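A busy countertop is a bad place to put down anything dark. I have believed this since we moved to the flat on Drudell Street, where the kitchen came with a dark brown marbled top, veined all over in white and pink. The showroom at Lefèvre had 18 samples when I went to look at replacements in February, and 13 of them had the same trouble. People choose the pattern because it hides crumbs. It hides keys too, and phones, and the black leather thing you need at 7:30 in the morning.

My answer is a plain pale tray by the door. Mine cost less than a new counter by a long way, and I have stopped searching.
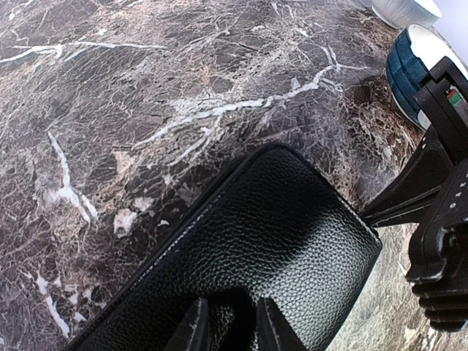 Flallunberg Home Review, No. 130

Pebbled black leather is the worst of the lot. The grain breaks up the light much as the stone does, and a row of tiny pale stitches is easily taken for one more vein. Buy the counter you like, but keep your small things off it.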